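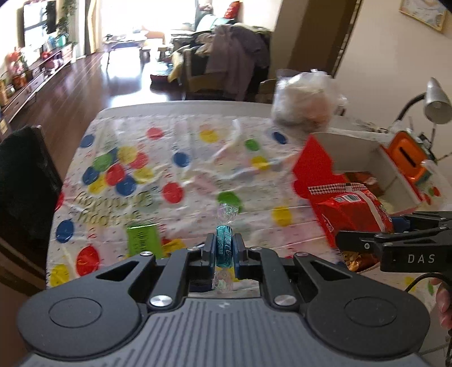 Fig. 1 — Snack table during fill. Wrapped candy, blue center. Open carton on the right.

## 4. Setting up the snack table and filling the favor bags

Part 4 of the Cullmont party kit guide. Do part 3 (tablecloth) first. If the cloth isn't clipped down yet go back, it slides.

**You need**

- table with the plastic cloth on it
- snack carton, opened
- wrapped candy
- favor bags, up to 40 per kit
- a desk lamp if the room is dim
- trash bag. Really.

### 4.1 Carton

1. Stand the carton at the right-hand end of the table. Open side toward you.
2. Cut the tape with the blade barely out. Snack bags sit right under the flaps.
3. Leave the big bags in the carton, standing up. Small foil-wrapped ones can pile at the bottom.
4. Clear bags of loose snacks go behind the carton. Keep them closed until serving.

**Note:** Carton stays on the table the whole time. Moving it to the floor means bending down for every bag — tried it, no.

### 4.2 Candy

1. Pick up each candy by the middle, where the printed part is. Not by the twisted ends. The ends come undone.
2. Check the twist on both sides. Loose one? Turn it once more and carry on.
3. Candy goes in the bag first, foil snacks next, anything crushable last.
4. Fold the top of the bag over twice. Sticker.

**Caution:** Hard candy is a choking hazard for small kids. Bags for under-fours get the soft fruit pack insted, part no. 1976-B.

**Caution:** Cellophane strips go straight in the trash bag. Clear film on a patterned cloth is hard to spot and ends up on the floor, and a glossy wood floor plus cellophane is a fall waiting to happen.

### 4.3 Lamp and tissues

1. Lamp at the back, shade pointing down at the work area. Keep the shade off the snack bags and the cloth. Plastic softens near a warm bulb.
2. Run the cord off the back edge. Never across the front.
3. Tissue box within reach, slot up.

### 4.4 Before guests

- Small boxes and odd bits off the cloth
- Chairs pushed in
- Coats off the chairs by the window, people will want to sit
- Filled bags in the Dhillon tray, 9 to a row
- Leave the lettering on the cloth showing if you can. Cake goes at the other end, see part 5

**Note:** Nestor Cruzado's older sheet says to fill the bags the night before. Don't in summer. Chocolate pieces stick to the foil above 77 °F. October and later its fine.

Short on candy or a torn carton — write to Gordon Caron at Venton, kit number in the subject line. Number is on the inside flap.

Rev. 2022-07-31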